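Brerari Surface Care Records

Version 8, released 6/7/24
Maintainer: Virgilio Umali

Summary

Brerari is a table of cleaning and upkeep records for indoor furniture in shared buildings. It holds 1,935 rows, one per treatment, covering 200 items of furniture. Each row gives the item, the finish, the product type, the cloth type, the drying time and a short free-text remark. The records were typed up from paper log sheets kept at two sites, Kennedy and Groner.

Files

records.csv: the main table, one row per treatment
items.csv: one row per item of furniture, joined on item_id
finishes.csv: lookup table for finish codes
remarks_raw.txt: remarks before spelling was corrected

All files are UTF-8 with Unix line endings. Fields are separated by commas and quoted only where needed.

Fields in records.csv

record_id: integer, unique, not always consecutive
item_id: integer, matches items.csv
site: K or G
finish_code: two letters, see finishes.csv
product: water, soap, wax, oil, polish or none
cloth: cotton, microfibre, paper or unknown
dry_minutes: integer, blank if not recorded
remark: text, up to 60 characters

Notes on values

A blank in dry_minutes means the person filling in the sheet left the box empty. It does not mean zero. Zero is used where an item was buffed dry straight away.

The product value "none" covers dry dusting. In versions before 7 it was also used for missing entries; these have now been changed to blanks.

Colour words in items.csv were copied from the sheets as written. "Dark brown", "brown (dark)" and "dk brn" were merged. "Walnut" was left alone, as it was used for both colour and timber and the two cannot be told apart.

Groner sheets from October were filled in by two people with different habits. One wrote a row per item, the other a row per room. Rows of the second sort were split by hand and have the remark "split".

Known problems

Matt and satin finishes are often confused at Kennedy. Filter on finish_code with care.
Cloth type is unknown for most of the early rows.
Three items appear under two item_id values each. They are listed at the foot of items.csv.
Remarks longer than the limit were cut without a marker. Use remarks_raw.txt for the full wording.

Checks

Run check_rows.py before sending in changes. It tests for repeated record_id values, unknown codes and item_id values with no match. Output is written to check.log.

Licence and contact

The tables may be copied and changed for any purpose, provided that Flovanance is named as the source. Send corrections to the maintainer with the record_id in the subject line.
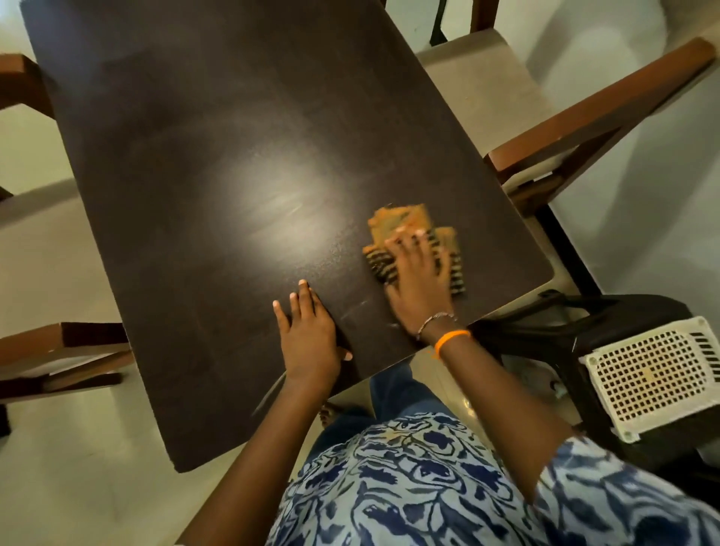 Fig. 1. Wiping a dark brown table top with a folded striped cloth.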